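Jurnix Finger Pad Kit for Two-Arm Tabletop Cells
Replacement gripping pads, set of 2, pale blue

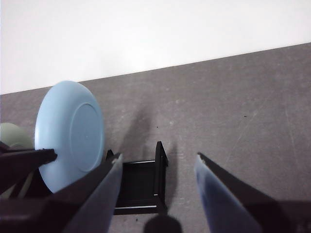

The Jurnix kit replaces the inner pads on the Paulauskas two-finger gripper. One kit does one gripper, so a two-arm cell needs two kits. Fingers, screws and wrist parts are sold separately.

Pads wear first at the narrow end, where the finger meets the edge of a plate or bowl. Change them when the tip looks shiny or when a plate starts to turn in the grip during a handover. Always change both pads on a gripper together. A new pad opposite an old one pulls the plate off center.

Fitting

Park both arms and switch off the cell at the main switch. Open the fingers by hand to full width. Peel the old pad from the wide end toward the tip and clean off what is left of the adhesive with alcohol on a lint-free cloth. Leave it to dry for 5 minutes.

Line up the new pad with the tip first — the wide end can overhang slightly, the tip cannot. Press along the full length and hold for 20 seconds. Do not grip anything for 2 hours.

After fitting

Run the finger zero routine on the controller, then check the grip with a plastic plate held upright on its edge. With one arm holding the plate, bring the second arm in open and close it slowly on the rim. If the plate tilts as the fingers meet, repeat the zero routine before changing any positions in the program.

The rack position should also be checked. Small racks get nudged during service work, and a plate that lands on a post instead of between the rails will mark a new pad quickly. Cells running the Skakus dish program can use the rack teach screen. On older programs the position has to be entered again by hand.

Care

Wipe the pads at the end of each shift with a damp cloth. No solvents once the pads are fitted. Wipe the tabletop too, as grit picked up from it gets pressed into the pads.

Ordering

Single kit, or workshop box of 50 kits. Ships from Botemberg. For fitting questions ask for Tarmo Kütt in service, for box orders Adom Dankwa.

Page updated 21 June 2022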